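Rumalley project: progress report to Stavura, December

Hi all,

You asked for the short version this time, so I'll try, but the open day took up most of my month and I have a lot to say about it!

We opened the doors on Wednesday at the Sukprasert building and 46 people signed in. I had printed badges for half that and ended up writing names on masking tape. We had a good mix: a few of your own people from Stavura (thank you for coming, and for staying through the part where the projector quit), two groups from Droltex, some teachers, and a very patient retired machinist who asked the best questions of the day and wouldn't take a cookie.

The plan was to show the shelf-stocking task with both arms going. Sponges start out scattered on the table, the arms pick them up and put them on the little wire shelf at the back. I know it sounds small. I've stopped apologizing for it, though, because a sponge is a rotten thing to pick up well. It squashes, it tips when you catch it on a corner, and if you let go a hair too early it rolls off the board and you get to watch it land behind the shelf. Jui-lin Kao did the talking during the demos and I ran the desk, and she's much better at it than I am. By the second session she had people calling out which sponge should go next.

How it went, as plainly as I can put it. We ran four public sessions. The first was rough. The left arm kept coming in too low and shoving things along the table, and I stopped it partway through to reset. The second and third were the best we've had in front of company. In the last one we got greedy and let a visitor lay out the sponges however he liked, and he put them down overlapping, which we don't handle well yet. One came up, the other came with it, and they both dropped. Big groan from the room, then applause, so I'm calling it a draw.

On the numbers you asked for: we've now recorded 200 full practice runs since the fall report, which was the target, so that box is checked. I'd like to keep going past it with messier starting layouts. The open day showed me that our practice tables have been way too tidy. Visitors put sponges down at odd angles, they leave them right up against the shelf, they set one down where the arm itself is going to block your view of it. All fair game in a real stockroom, and all things we should be training on.

Money: we came in under on catering and over on cables. The second order of cable guides came from Droltex and I've sent the receipt separately. I'd like to move what's left in the travel line over to spare gripper parts if that's okay with you. The fingertips wear faster than I guessed they would, and we only have one set in the drawer.

Things people asked for, in no special order. More chairs. A screen that shows what the arm cameras see. A way to tell from the back of the room when a run has ended, because we're all used to it and forget that the arms just sort of stop. Several people wanted to know when they could try driving the arms themselves, and I said spring, so now I guess it's spring.

Jui-lin also wants it on record that the jungle walls were a hit. People wandered over to look at the elephant and stayed for the sponges, and I'll take visitors any way I can get them.

What we're doing now is going back over the start positions one at a time, with both arms in close to the table and sponges lying every which way, and writing down where each grab goes wrong. 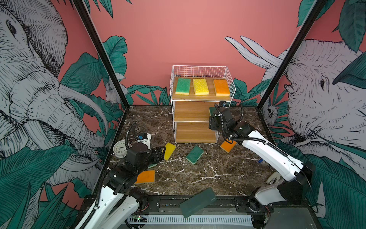
Once that's done I'll redo the task sheet and send it to you before we start recording again, so if there's a layout you'd like us to include, tell me soon. The overlapping ones are already on it. I still need a yes or no on the gripper parts, and Jui-lin needs to know whether the spring visit is one day or two so she can book the room.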